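OK friends, duck update thread, because several of you asked and because I have been bursting to talk about it since February. Get a drink, this one's long.

1/ For anyone new, we keep a small backyard flock, and this year I finally gave in and added ducks. Khaki Campbells, mostly, plus one enormous Pekin who came along in the same box and thinks she runs the place (she does).

2/ I'd had chickens for ages and figured a duck was a chicken with better shoes. Oh my goodness, no. Chickens take a sip of water. Ducks take a sip of water, rinse a mouthful of feed in it, wash their faces, and then try to climb in after it.

3/ So the big project this spring was the water. My first setup was a plain rubber tub on the grass, and by the second week I had a mud pit you could have lost a boot in. I did lose a boot in it. I got it back, but I don't wear it anymore.

4/ What I have now is a 30 gallon tub sitting on a wood frame, with hardware cloth over the frame and a bed of pea gravel under that. The splash goes down through the wire and into the gravel and the yard stays a yard. I bought the gravel at Lemar, the farm store out past the highway, and they loaded it for me, bless them.

5/ I did price out a real pond first. The landscaping place (Baysal, the one with the nice fountains out front) quoted me $2,945 with a pump and a liner. It was a very fair and friendly quote and I folded it up and put it in a drawer. The ducks don't know what they're missing, and please don't tell them.

6/ Feed, for those who asked: I started them on a chick starter from Clukard, unmedicated, with brewer's yeast mixed in. Ducklings need more niacin than chicks do, and if they run short their legs can go wobbly. I stirred it in a little damp so it would stick to the crumbles. They got it all over their heads, of course.

7/ They've been out of the brooder for a good while now and sleep in the old goat shed. I put down pine shavings, a thick layer, and just keep tossing fresh on top -- ducks don't care about roosts, they just flop down in a heap and mutter at each other until it gets dark.

8/ And the eggs! The first one turned up in the corner of the shed, at six in the morning, with mud on it. I carried it into the house like it was made of glass. 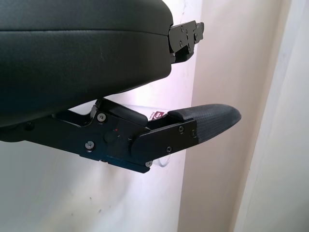

9/ Can ducks and chickens share a coop at night? Mine did for a short stretch, but ducks make the bedding so damp that I moved them to their own shed, and everyone's feet and lungs are better off for it.

10/ They do still spend the day together in the big run. The hens keep to the dry side and give the tub a very wide berth, and the Pekin patrols the middle. There was some pecking over the oyster shell, so I hung up a second dish and that settled it.

11/ Next job is a better latch on the shed door, the Brurov kind with the spring clip, because we've got raccoons down by the creek and they have clever little hands. I'll let you know how it holds up once it's on. Right now I need to go fill that tub again -- they've been yelling at me since lunch.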